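Sorting at the Source: Household Storage Habits and Food Waste in Shared Student Housing

Final Report, Applied Research Project
Prepared by Rungnapa Mahawong, Brayan Flores and Johannes Ntuli
Supervisor: Amnuay Onsri
Submitted 2022-08-22

Summary

This report presents the results of a project on food waste in shared student housing at Saithong College, Drerkstead. The project looked at how students living together store their food, how much of it they throw away, and whether simple changes in the kitchen could lower that amount. Twenty-four residents of the Linska residence took part. The project ran over two periods, the first in February and the second in the following term. Residents who moved to a shared storage system with named zones reported throwing away less fresh produce and bread. The results for leftovers and dairy were mixed. The report ends with recommendations to the residence office.

1. Background

Food waste in the home is often discussed as a matter for families. Students in shared housing have had less attention, although their kitchens present particular problems. Several people use one refrigerator, shopping is done separately, and each person cooks at a different hour. Packages are opened and forgotten. Two or three residents may buy the same item on the same afternoon without knowing it.

The Linska residence was chosen for the project as its kitchens share one layout. Each kitchen serves six residents and contains one full-height refrigerator, one small chest freezer, a range, a double sink and a wall of cupboards. Residents are responsible for their own food. Before the project there was no rule about where food should be kept, apart from a notice asking residents to label items with their room number. In interviews, most residents said they had stopped labelling within a few weeks of moving in.

Saithong College has offered organics collection at the residence for several years. The green bin is emptied twice a week. The college weighs organics by building and not by kitchen, so no earlier figures were available for comparison at the scale of this project.

2. Research Questions

The project set out to answer the following questions.

Which kinds of food are most often thrown away in shared student kitchens?

What reasons do residents give for throwing food away?

Does a shared storage system with clear zones change the amount of food thrown away?

Are residents willing to keep using such a system once the project has ended?

3. Method

3.1 Participants

Four kitchens took part, with 24 residents in all. Participation was voluntary, and each resident signed a consent form approved by the department. Residents were free to withdraw at any time. One resident moved out between the two periods and was replaced by the new occupant of the room, who agreed to take part.

3.2 Waste diaries

Each kitchen kept a waste diary on a clipboard beside the sink. Residents wrote down what they threw away, the approximate amount and the reason. A kitchen scale was provided. Items under 60 grams did not need to be weighed and were recorded by name only. Peelings, bones, coffee grounds and other parts not normally eaten were left out of the diary.

The diaries were collected each week and entered into a spreadsheet by Johannes Ntuli. Where an entry could not be read, the kitchen was asked for a correction. Entries that could not be corrected were removed.

3.3 Interviews

Short interviews were held with one resident from each kitchen at the end of each period. Brayan Flores conducted the interviews and Rungnapa Mahawong prepared the notes. Residents were asked about shopping, cooking, storage and any disagreements over food.

3.4 The storage system

In the second period, two of the four kitchens adopted the storage system. The other two continued as before. The system had four parts: an "eat first" shelf at eye level in the refrigerator, a shared zone for staples such as oil, rice and onions, a personal zone for each resident, and a weekly check in which one resident moved ageing items to the "eat first" shelf. The weekly check rotated by room number.

The project budget was 200 dollars. Most of this was spent on storage containers, labels and the kitchen scales. The remaining money paid for printing.

4. Results

4.1 Types of food

Fresh produce was the largest group in all four kitchens during the first period. Salad greens, herbs and soft fruit appeared most often. Bread was the second largest group, followed by cooked leftovers and then dairy. Meat and fish were rarely recorded. Several residents explained in interviews that they bought meat for a particular meal and cooked it the same day.

4.2 Reasons given

The most common reason was that food had spoiled before it was used. Residents also wrote that they had forgotten an item, had cooked too much, or had bought a package larger than they needed. A smaller number of entries gave a change of plans as the reason, such as a late class or a meal out.

The reasons "forgotten" and "spoiled" overlapped. Residents in the same kitchen did not always use the two words in the same way, and the project team decided to treat them as one group in the final analysis.

4.3 Changes in the second period

The two kitchens using the storage system recorded less wasted produce and less wasted bread in the second period than in the first. In one of them, residents agreed early on to freeze half of every loaf. This practice was not part of the system, and its effect cannot be separated from that of the zones.

Leftovers did not follow the same pattern. One kitchen recorded less, while the other recorded slightly more. Residents of the second kitchen said that the "eat first" shelf had become crowded with cooked food whose owner was not known, and that they were unwilling to eat it. The two comparison kitchens showed little change in any group.

4.4 Use of the zones

The shared zone for staples was the most popular part of the system. Residents reported fewer duplicate purchases, particularly of onions, potatoes and rice. Open-topped baskets were tried first and were replaced after two weeks, as onion skins collected in the cupboard and small packages fell through the sides. See-through plastic bins were easier to wipe clean, and residents could tell that supplies were low without lifting everything out.
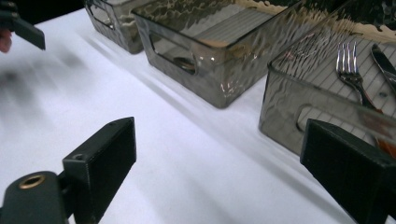

4.5 Views of residents

Residents in both kitchens said that they would continue with the shared zone. Opinions on the weekly check were divided. Some found it a useful habit, and others described it as one more chore in a kitchen that already had a cleaning rota. One resident asked that the check be joined to the existing rota so that a single person would be responsible for both.

Cost was mentioned in every interview. Residents in one kitchen began a common fund for staples during the second period and kept a record of purchases in the Wumik budgeting app. The fund was still in use when the project closed.

5. Limitations

The number of kitchens was small, and the results should not be applied to other residences without further study. Waste diaries depend on the honesty and memory of those who keep them. It is likely that some items were never written down, especially during examinations. The act of keeping a diary may also have changed behaviour in all four kitchens.

The two periods fell at different times of the year, when residents may shop and cook differently. A longer project would allow the same months to be compared. The team was also unable to weigh the green bin for each kitchen, and so could not check the diaries against a second source.

6. Recommendations

The project team makes the following recommendations to the residence office.

A shared zone for staples should be set aside in every kitchen at the start of the academic year, before residents have settled into their own arrangements.

The "eat first" shelf should be used for fresh produce and packaged food only. Cooked leftovers should remain in personal zones and carry a name and date.

The weekly check should be added to the kitchen cleaning rota.

The college should consider a residence-wide program with a budget of 2,000 dollars, to cover containers, labels and a printed guide in each kitchen.

Organics should be weighed by floor for one term, so that any later program can be measured against a proper baseline.

7. Acknowledgements

The team thanks the residents of Linska for their patience with the diaries, and Boonsong Srithong of the residence office for arranging access to the kitchens. Amnuay Onsri gave helpful comments on two earlier drafts. Copies of the diary sheet and the interview questions are held by the department and may be requested through the supervisor.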